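Wednesday, 9:40 a.m.
By the Culture Desk

The director of the Bristilik film festival says its lifetime award has not become a trade show. I asked four times, and the answer got longer each time.

"We honor artists," he said. "Ultia pays for the dinner. Those are separate things."

Are they? This year's gala at the Kiltetell theater has 740 seats, and 198 of them belong to the sponsor. 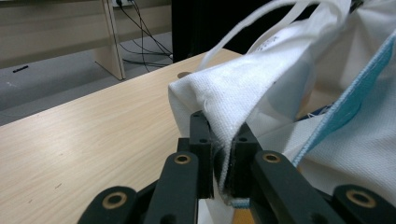
A corner of a white canvas tote bag.

The honoree, he insisted, was picked before Ultia signed on. He would not show me the ballot. "You'd have to trust us," he said, and offered me coffee. Tickets for everybody else start at $50, with no view of the podium. 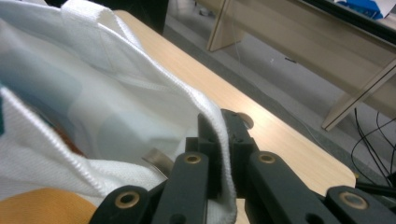
The tribute reel is the part he wants to talk about. It was cut by Lévesque, a studio that also makes Ultia's commercials, and he promises it will be candid about the flops. I have my doubts. Tributes tend to work like thin white cloth thrown over a table, with the colors underneath coming through only faintly. "Wait until you see it," he said. I asked to see it. He said no.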